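Woltska Open Day Recordings - README

Data card, written by Ea Hedegaard and Bjartur Lund
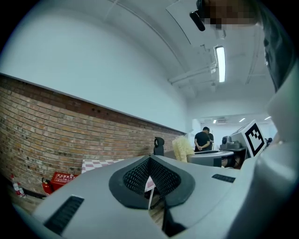
The recordings were made during the open day of the Woltska workshop, on a Thursday in July. Guests could pick up a hand-held gripper and try the same small tasks that our team does every week. We kept the sessions of everyone who signed the form at the door, and we deleted the others the same evening.

What is inside

The set has 322 recordings from 16 guests. Each guest had a short lesson first, given by Snædís Fogh, and then worked alone at a table. The lesson is not in the data.

There are three tasks:
pick - take one object and put it in the box
fold - fold a cloth in half, then again
stand - put a fallen bottle upright

Folders are named by task, then by guest number. Inside every folder you find the video, the gripper opening as a CSV file and a text file with remarks. The remarks were typed by Guðlaug Toft between the sessions, so some are very short.

The place

Everything was recorded in the long room with the brick wall and the ceiling lights. People walk and stand in the background in many recordings. Faces are pixelated. The blurring was done by software and then checked by hand, but please write to us if you find a face that was missed.

A printed black and white marker is used for the position. When the guest turns too far away from it, the position is lost and the row in the CSV stays empty. We did not fill these rows.

Known problems

- Two guests changed the gripper between hands in the middle of a task. Their folders end with _h.
- Sound was removed from all files.
- In the fold task the start is sometimes late - the guest had already touched the cloth.

Use

Free for research and teaching. Please do not try to find out who the guests are. Questions go to Bjartur Lund, who also keeps the list of corrections.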